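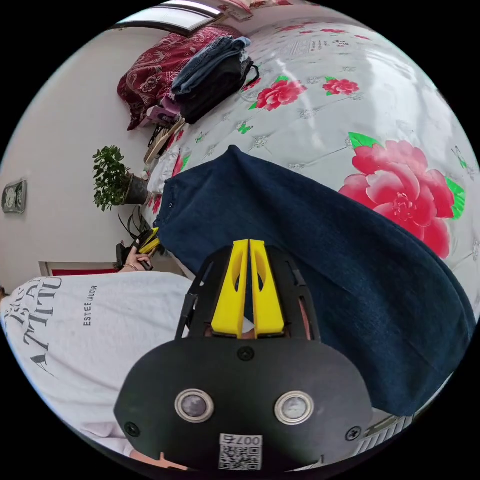

Navy fabric on the bed

Thread: Okia finale couple, wedding "leak" – anyone buying this?

grerngate_gal
So the gossip pages are now running with the story that Stavros Angelovski and Ljubica Bošković got married in secret in April. No photos, no guest names, one "insider close to the pair." I've been watching Okia since the first season and I have seen this insider before. This insider also told us they were splitting up, two weeks before they turned up together at the reunion taping holding hands.

I'm not saying they aren't married. I'm saying I'd like one thing to go on besides a person who wants to stay anonymous while talking about the cake.

polkadotmondays
The cake detail is what got me too. Lemon with lavender. Who remembers the flavor but can't say what town it was in?

tunein_tessa
I think it's real. She moved her ring to the other hand in the Jatora interview and she was really careful to say "my family" instead of "my boyfriend." People change how they talk when something has changed.

grerngate_gal
She has moved that ring around since season one. Go back and watch the cabin episode, it's on a different finger in every talking head. They film those out of order.

tunein_tessa
OK but "my family"? He was sitting right next to her.

oldcouchpotato
Her mother was also in the room, according to the host. I wouldn't hang a marriage on it.

bramble_and_co
Can somebody catch me up? I stopped after the second season when they got rid of the good narrator.

polkadotmondays
Short version: Stavros and Ljubica met on Okia, got engaged on camera, then the engagement got "paused" (their word) while he was doing the Yordanov tour. Then nothing for months. Then the Jatora interview where they both looked very happy and said very little. And now this.

bramble_and_co
Thank you. "Paused" is doing a lot of work there.

oldcouchpotato
It was the publicist's word, I'm sure of it. No human being pauses an engagement. You're in it or you're sleeping on your brother's couch.
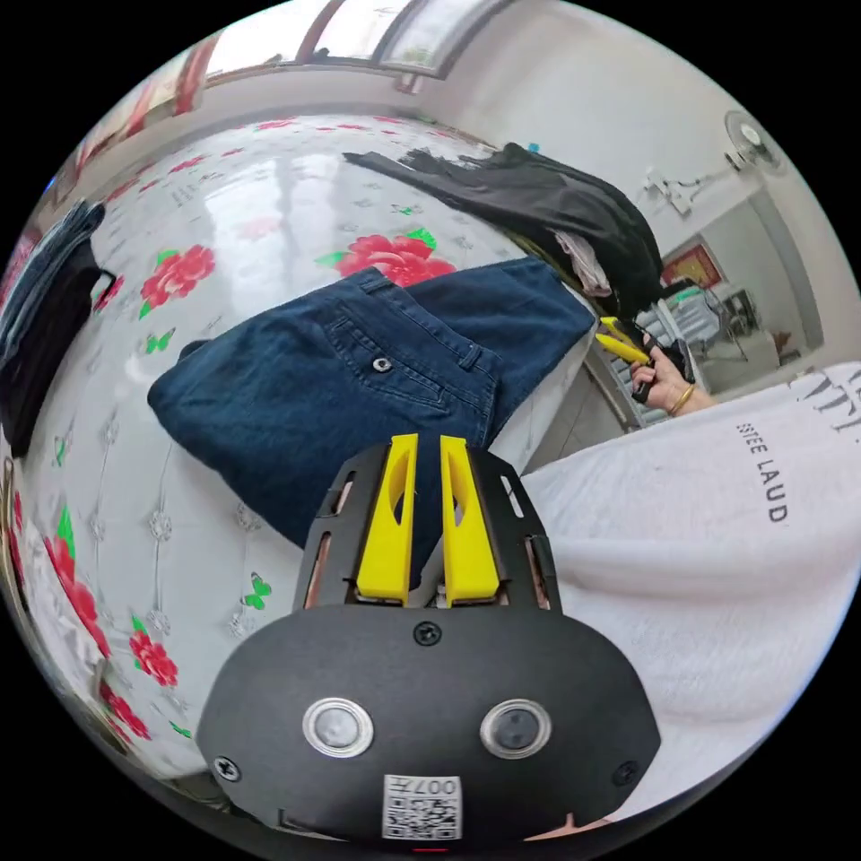
quietrow_k
Did either of them ever say on the record that the engagement was back on?

grerngate_gal
Neither one did. In the Jatora interview he said they were "in a good place" and she laughed, and that was all we got. Every page that wrote "re-engaged" was guessing.

tunein_tessa
You're all so determined not to be happy for them. They went through a rough patch, they worked on it, he said himself he missed too many dinners on that tour. I found it kind of touching.

grerngate_gal
I'd be happy for them if I knew there was something to be happy about! He said the dinners thing while he was promoting a cookbook, Tess.

polkadotmondays
lol he did. Chapter two is called Dinners I Missed.

stillwatching_sw
Long-time reader, don't post a lot. My cousin worked catering for one of the Okia reunions, so take this for what it's worth. She said the two of them were perfectly nice and ate with the crew and didn't act like a couple or like they weren't one. She also said everyone on the crew had signed something. So whoever this insider is, either they signed nothing, which means they weren't close, or they signed it and somebody told them it was fine to talk.

oldcouchpotato
That second one. It's always that one. There's a new season coming.

stillwatching_sw
I don't want to be that cynical but I get there every time.

bramble_and_co
What did the original story say, word for word? I only saw the headline and then a wall of ads.

grerngate_gal
I read the whole thing so you don't have to. It's roughly 600 words and 400 of them are a recap of the show. The new part says they had "an intimate ceremony" with "loved ones," that she wore something simple, that he cried, and that they wrote their own vows. You could paste that into any celebrity wedding story from the past ten years and change the names. 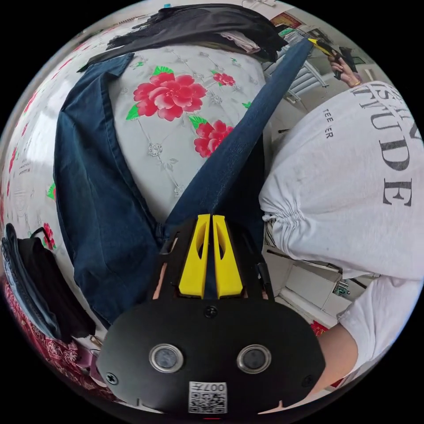
And then there's the quote from Seon-mi Wi, who hosted the reunion, and it's plainly an old quote. She says she's "rooting for them." She said that on the reunion stage, and I remember it because he got teary. They just dropped it in as if she'd been asked last week.

tunein_tessa
OK, I checked and you're right about the Seon-mi quote. That's a little sloppy. It still doesn't mean the rest is made up.

grerngate_gal
No, it doesn't. It means I trust the rest less.

quietrow_k
Ashraf Lamrani liked the post though. He was the best man on the show version, before the pause. Would he like a fake story about his own friend?

polkadotmondays
Ashraf likes everything. He liked a post about me finding a parking spot.

oldcouchpotato
He follows 2000 people and hits the heart on all of them. That man is a smoke alarm with a low battery.

tunein_tessa
Kamran Ghasemi hasn't said a word and he normally comments on everything those two do. I think he's been told to keep quiet.

grerngate_gal
So when Ashraf says something it's proof, and when Kamran says nothing it's also proof. I can't lose an argument like that and neither can you.

tunein_tessa
Fine. What would convince you?

grerngate_gal
A picture with both of them in it. Either one saying the word "married" out loud. A county clerk's record, if somebody finds one, though I'm not asking anyone here to go digging and the mods will lock this if you do.
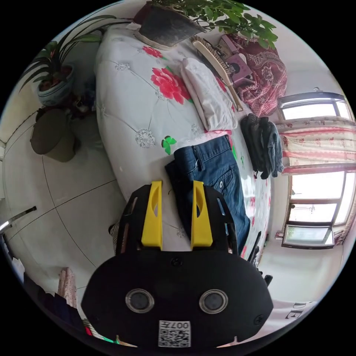
I'd even take the mother. She was very straight with people on the hometown visit – told him to his face she didn't like the show – and if she says there was a wedding, I'll come back here and type that I was wrong.

tunein_tessa
Saving this post.

stillwatching_sw
The Grerngate fan meetup is next month and she went last year. Somebody could just ask her politely.

polkadotmondays
I'm going. I'm not asking anyone's mother about lavender cake, but if she brings it up I'll report back.

oldcouchpotato
My money's on an announcement the night before the premiere, with a discount code.

bramble_and_co
Did they ever bring back the narrator?

grerngate_gal
No. Still the guy who whispers.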